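To: chores-list
Subject: Re: [chores] Can machines do the small work yet?

On Thursday, a member of the list wrote:

> We rent out formal wear and every week I pay two people
> to sort, fold and box accessories. I read that robots now
> fold laundry. Should I wait one more year before I hire
> a third person? Or is it still only for videos?

Hello all,

I will try to answer, but please take into account that I work on the handling side at Furnival and I know little about the rental business.

My short answer is: please hire the person. The longer answer depends on which item you mean.

Towels and flat napkins are going quite well. They are simple rectangles, and if the corner is a little wrong, the customer does not complain. In our test in May with the Plidix software we gave it 2000 napkins over several days, and the people on the line stopped watching it after lunch on the first day. I consider this a good sign.

Accessories are a different matter. They are small, they have a front and a back, and a part of them is always hanging somewhere. I made this list for my colleagues and I copy it for you with small changes.

1. Bow ties, already tied, with a neck strap

The bow itself is not so difficult. It has a knot in the center, which is thicker than the rest, so there is a place to hold. My worry is the strap. It is thin, it makes a loop wherever it wants, and when you lift the bow the strap comes along and can catch on the next thing. A person tucks it under with one finger without thinking. For the machine this is a second task, and it must first find where the strap is. Wide soft pads are kind to the pleats, but they are too wide for tucking.
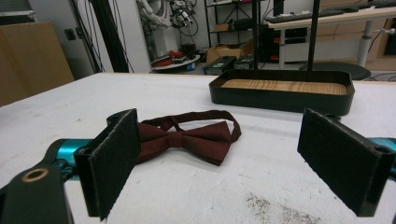
2. Pocket squares

Easier than I expected. Thin silk slides away from the pads, cotton does not. If you can choose your stock, choose cotton.

3. Suspenders

We gave up after 14 tries. The clips bite each other. Maybe Zovinik has something better, I have not seen their new version.

4. Cufflinks

No cloth, so no folding, but one pair must stay one pair. A cheap tray with compartments helped more than any software.

About speed: our best time for one boxed bow tie was 15 seconds. Your two people are surely faster, and they also notice a stain. If you send 3000 pieces a month, the noticing is worth more to you than the folding, I think.

Does somebody here have experience with the strap problem? I would be thankful for any hint, also a simple mechanical one.

With kind regards from Clirdale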